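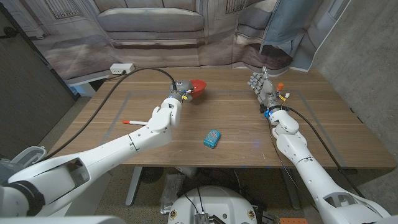 Hiltov's Peteo Theater says it will reopen in June with a new musical, a new ticketing system and a new stage, and it would like everyone to be very excited. The announcement went out on 06/04/2022, along with a floor plan that deserves a closer look than most people will give it. The old proscenium is gone. In its place is a flat acting area with the audience on all sides, which the theater calls "radical intimacy." On paper it looks as roomy as a rectangle of thin gray tape on a wooden tabletop, and the piece of scenery marked at the back, a round pool for the second act, might as well be a small red bowl. A cast of 20 is supposed to sing and dance in there.

The show is called Salt Wedding. The book and lyrics are by Rainer Kasten, who also directs. The theater's artistic director, Efren Fajardo, has described it in the announcement as "the musical this town has been waiting for," although the town was waiting for Carousel, which was on sale when the doors shut and has now dropped off the schedule. People who still hold tickets for that production may want to read to the end.

According to the theater, Salt Wedding tells the story of two rival families of salt merchants who are forced to share a warehouse during a flood. There are 26 songs in the draft I was shown, or there were until Kasten cut the list last month. He wouldn't say by how much. Two were played for the press at the announcement, by a pianist and a singer, and both were pleasant. One had a real tune in it. Neither told anybody much about how the whole thing will hang together, and the running time is still being given as "an evening."

Kasten did talk for a while about the staging. He wants the audience close enough to hear the actors breathe. He wants no microphones. He also wants a seven-piece band, placed in a corner of the same room, with drums. I asked how an unamplified singer gets over a drum kit at that distance and was told that this would be "discovered in rehearsal."

Maybe it will. Smaller theaters have done louder things. But anyone who sat through the Peteo's last try at in-the-round staging will remember a Twelfth Night in which a good third of the house spent the evening looking at Orsino's shoulder blades. The director was different and so was the seating. The room was the same.

The number that matters

The renovated auditorium will have 260 seats. That is the figure in the announcement, and Fajardo repeated it when asked. The theater doesn't say how many of those seats have a clear view, and the floor plan shows four pillars that were there before and are going to be there after. Two of them now fall between the back rows and the playing area. On the old layout they stood behind everyone's heads, which is the best place for a pillar.

Fajardo says the sight lines have been "modeled extensively." He would not release the modeling. He did say that any seat with a blocked view would be sold as such, at a lower price, which is fair enough and also ordinary practice. How much lower is a question for the ticketing company, and that is where this gets less cheerful.

The Peteo has dropped its own box office and handed sales to Vorton, which will run them through an app and a website. Under the new arrangement prices will move with demand. A seat that costs one thing on a slow afternoon could cost a good deal more by the weekend, and the theater has not published a ceiling. It has published a floor, in large type, and plenty of the local coverage has quoted it as though it were the price. It is the price of the cheapest seat on the quietest night, before the fee.

The fee is charged per ticket, so a family of four pays it four times. Asked what it covers, Vorton's written reply said it "supports a seamless guest journey." The old box office, with its window on Takeda Street and its slightly unreliable card reader, charged nothing extra and could tell you whether you'd be behind a pillar. The window will stay open for one hour before each performance, for returns and pickup only. People who don't use a smartphone are invited to call a phone line that hasn't started yet.

100 nights, if all goes well

The theater has booked Salt Wedding for 100 performances. For a new title, in a town this size, with no star and no film behind it, that's a bold number. The longest run in the building that I can find in the old programs was a Christmas revue, and it didn't get close, even with school groups filling the weekday matinees.

Fajardo's argument is that a long run is the only way to pay for the building work, and that audiences have been starved of live shows and will come back hungry. The first half of that is plainly true. The second half gets said a lot at the moment and I'd like to see some evidence for it. Houses in the region that have already reopened tell a mixed story. Familiar titles are selling. Comedies are selling. New work is being bought late, by people who wait for a friend to say it's good, and a late-buying audience is exactly the one that gets stung when prices go up with demand.

There is also the question of what happens if it doesn't sell. The Peteo usually fills its year with visiting companies, a youth production and a couple of weeks of dance. All of that has been cleared to make room. Pressed on whether there was a backup plan, Fajardo said the theater had "full confidence in the piece." He said it twice. The dance company that normally comes in the fall has already announced another venue.

None of this means the show will be bad. Kasten's last play, a small two-hander about a ferry captain, was sharp and funny and came in well under ninety minutes. He writes good arguments, and a musical about feuding families in a wet warehouse ought to give him plenty of those. The song I liked, sung by the younger son about counting sacks in the dark, had a nice dry lyric and didn't hold the last note for longer than it had to. If the rest is like that, I'll be glad to say so.

Still, the design drawings worry me almost as much as the pillars do. The flood is to be done with real water, which has to be brought in, warmed, drained and kept away from the band's cables. The costumes are full-length. The floor is new timber. A stage manager I know, who is not on this production and is pleased about it, looked at the drawings and asked where the wet actors go when they exit, given that all four exits run through the audience. Front-row patrons will be offered a blanket. It isn't clear if there's a fee on the blanket.

Previews, and how many of them

The first preview is set for the second week of June, and there are only three before the press is let in. For a brand-new musical with a pool, that's thin. Shows of this size usually want a couple of weeks in front of a paying crowd to find out which jokes die and which scene change takes four minutes. Kasten says the company will be ready. He also says he is still working on the second act, and that he prefers to keep things "alive." Preview tickets are being sold at the same moving prices as the rest of the run, so those who come early to help find the problems won't be getting a discount for it.

Rehearsals start at the end of this month in a rented hall across the river, where the ceiling is lower than the one at the Peteo. The second-act balcony won't be tried at full height until the company moves into the building, and the theater couldn't confirm the date of that move. The builders are still in. On the afternoon of the announcement the press was shown the foyer, which is handsome, and the new bar, which is longer than the old one. The auditorium doors stayed closed. 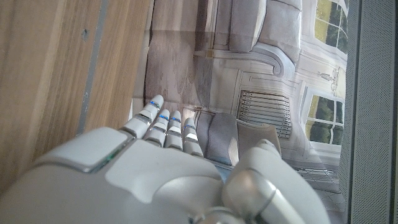

If you have Carousel tickets

Holders of unused tickets for the canceled production can swap them for a credit toward Salt Wedding. The credit is for the face value of the original ticket and can't be used against the fee. It expires when the run closes. Cash refunds are available, but you have to ask for them in writing, and the form is on the theater's website under "Your Visit," below the parking information. The deadline is the day before the first preview.

Fajardo says most ticket holders have been "incredibly generous" and have told the theater to keep the money. He didn't have a figure. Two readers who wrote to us said they'd never been contacted at all.

Salt Wedding goes on sale next week through the Vorton app and website. Returns and pickup will be handled at the Takeda Street window, one hour before curtain, or before whatever they are using in place of a curtain.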